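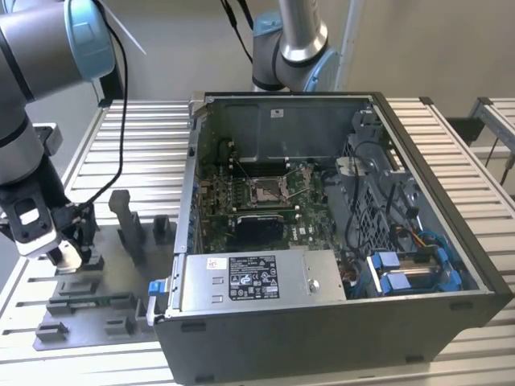 Guides > Desktop care > Cleaning

How to give a dusty desktop PC a proper cleaning

August 12, 2026
By Natalie Blackburn

I love this job. Give me a tower that's been sitting on carpet since the last heat wave and a free evening, and I'm happy! If your fans have started to roar every time you open a browser, this is very likely the cheapest fix you'll ever do, and you need hardly anything to do it.

What you need

A Phillips screwdriver, a can of compressed air (or a small electric blower, which I've switched to and adore), a soft paintbrush, a few cotton swabs, some isopropyl alcohol and a microfiber cloth. A muffin tin is great for screws. Thermal paste is optional, more on that below.

Before you open it

Shut the computer down all the way, flip the switch on the power supply to off and pull the plug. Hold the power button for five seconds to drain what's left. Then take a picture of the back with your phone so you know which cable went where. I skipped that step once and spent half an evening wondering why I had no sound (I'd put the speakers in the microphone jack).

Carry the tower outside or into the garage if you can. Lay it on its side, take off the side panel and touch bare metal on the case before you reach in. Do that again every so often as you work.

Getting the dust out

Start with the filters. Most cases have one at the front and one underneath, and they slide or snap out. Rinse them under lukewarm water, shake them off and leave them somewhere airy. They have to be completely dry before they go back.

Next, the fans. Hold the blades still with a finger while you blow, so they don't spin up and wear out the bearings. Short bursts, can upright. Brush each blade front and back, then wipe with a barely damp swab if there's a sticky film. Kitchen computers always have the film!

Then the CPU cooler. Dust packs in between the fins right behind the fan, where you can't see it, so unclip the fan if yours comes off easily. The first time I did this on my old Drestomier tower I peeled away a gray mat as thick as felt, and my load temperature fell to 65 degrees Celsius that same night. I was so pleased I called my friend Indrek Kļaviņa to tell him.

Blow through the power supply from the outside only. Never open it.

Should you replace the thermal paste?

If the machine is less than two years old and runs fine, leave the cooler where it is. If you do lift it off, wipe both surfaces with alcohol until the cloth comes away clean, put a pea-sized dot in the middle of the chip and tighten the screws a little at a time, working corner to corner.

Putting it back together

Check that no cable is touching a fan blade. Press gently on the memory sticks and the power connectors in case you nudged one. Side panel on, cables in, switch on. If you get a blank screen, check that the monitor is plugged into the graphics card, then reseat the memory and try again.

I do mine every June and give the filters a quick rinse in between. If you have cats, do the filters monthly.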